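여름 빨래와 섬유유연제를 끊은 이야기

6월 25일

작년 9월에 이사하면서 세탁기를 Cevex 제품으로 바꿨다. 용량이 9kg이라 혼자 쓰기에는 넉넉하다. 그때부터 빨래하는 방식도 조금 바뀌어서 적어 둔다.

가장 큰 변화는 섬유유연제를 안 쓰게 된 것이다. 수건이 물을 잘 안 먹어서 끊었는데, 두 달쯤 지나니 차이가 났다. 대신 헹굼을 한 번 늘렸다. 냄새가 신경 쓰이는 날에는 구연산을 푼 물을 마지막 헹굼에 넣는다. 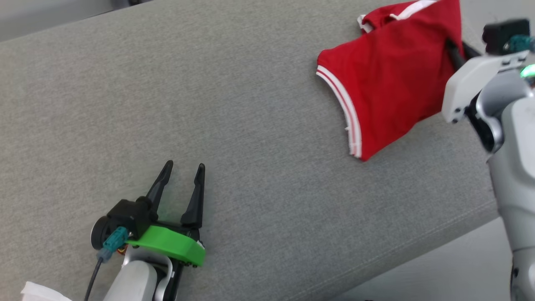

촘촘하게 짜인 밝은 회색 천.

세제는 Fodell 액체형을 쓴다. 예전에는 Sulitz 가루 세제를 썼는데 찬물에서 잘 안 녹아 검은 옷에 하얗게 남았다. 가루가 싫은 건 아니고 40도로 돌릴 때는 지금도 가끔 쓴다. 흰 양말은 그쪽이 낫다.

운동복은 따로 모아서 뒤집어 빤다. 프린트가 있는 옷은 건조기에 넣지 않는다. 한 번 넣었다가 글자가 갈라진 뒤로는 전부 그늘에 넌다.
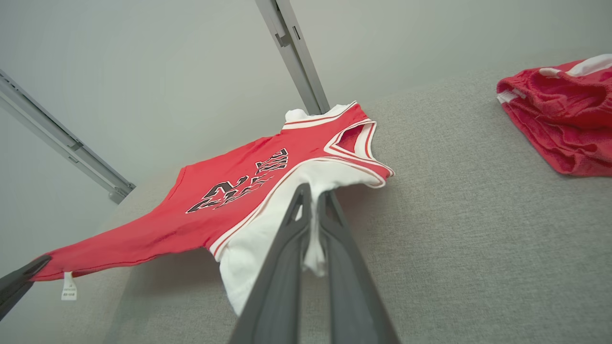 땀에 젖은 옷을 바구니에 그대로 두는 게 제일 나쁘다. 바로 못 돌리면 물에 한 번 헹궈서 걸어 둔다. 장마철에는 이것만 해도 쉰내가 훨씬 덜하다.

너는 간격도 넓혔다. 건조대는 Coutinho에서 산 접이식인데, 한 칸씩 비우고 널면 밤새 거의 마른다. 두꺼운 후드는 모자를 따로 집어 올려야 한다.

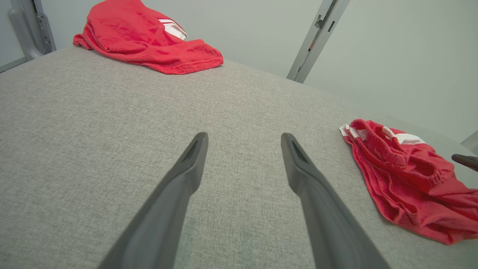 제습기는 아직 안 샀다. 선풍기를 건조대 아래쪽으로 틀어 놓는 걸로 버티는 중이다. 이불은 집에서 포기하고 동네 빨래방에 간다. 다음 주에 겨울 이불을 마저 맡길 생각이다.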